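Report the grasp, then report the cut

Montserrat Escobedo
7/18/20

Papers on robotic food preparation usually give one success rate per task. I think that number should be dropped. It merges at least two different failures, and a reader who wants to build on the work cannot separate them afterward.

Our group at Clornholm spent the winter relabeling old logs from the Josley manipulation set. The set has 1,703 trials on produce, each marked pass or fail by the operator at the end of the run. We went back to the force and joint data and assigned every failed trial to the first phase in which the measured wrench left its expected band. Of the full set, 843 trials carried a fail mark. Many of those had been cited, by us among others, as evidence that the learned cutting policy was weak. A large share never reached the cutting phase. The hand closed on the item, the item rolled or bent, and everything after that was noise.

This matters for method. If the grasp is the bottleneck, more cutting demonstrations will not help, and a group that reads only the pooled rate will collect more cutting demonstrations. We did so for two seasons.

Fares Boutros has argued against phase labels on the grounds that the boundaries are arbitrary. He is partly right. Contact onset is easy to define from force data. The end of a grasp is harder, particularly with soft items, where load shifts between fingers well after closure. In our relabeling, two annotators working from the same written rule disagreed most often at that boundary. My answer is that an arbitrary boundary, published with its threshold, is still more useful than none. Another group can move the threshold and recompute. Nobody can recompute from a single pass mark.

Long, flexible produce makes the case best. 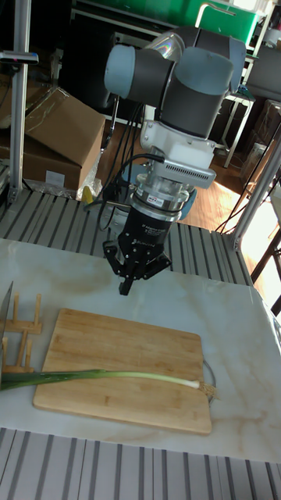
A stalk that is stiff at the root end and limp at the leaf end does not have one grasp quality. It has a different one at each point along its length, and a policy tuned near the root can fail a short distance away with identical finger commands. Pooled over grasp location, the rate mostly describes where the operator happened to set the item down. The Rawashdeh protocol already asks for grasp location relative to item length. Few submissions fill in the field, and reviewers let it pass.

I would ask for three things in any new report: the phase of first deviation, the threshold used to find it, and grasp location for every trial, including the failed ones. None of this needs new hardware if wrist force is already being logged. The Fitodwood scripts do the segmentation offline, and rerunning them on our set took 6 hours on an ordinary desktop machine.

The cost is that headline numbers will look worse in some papers and harder to compare in others. I accept that. Our own revised table goes out in October with the pooled column removed.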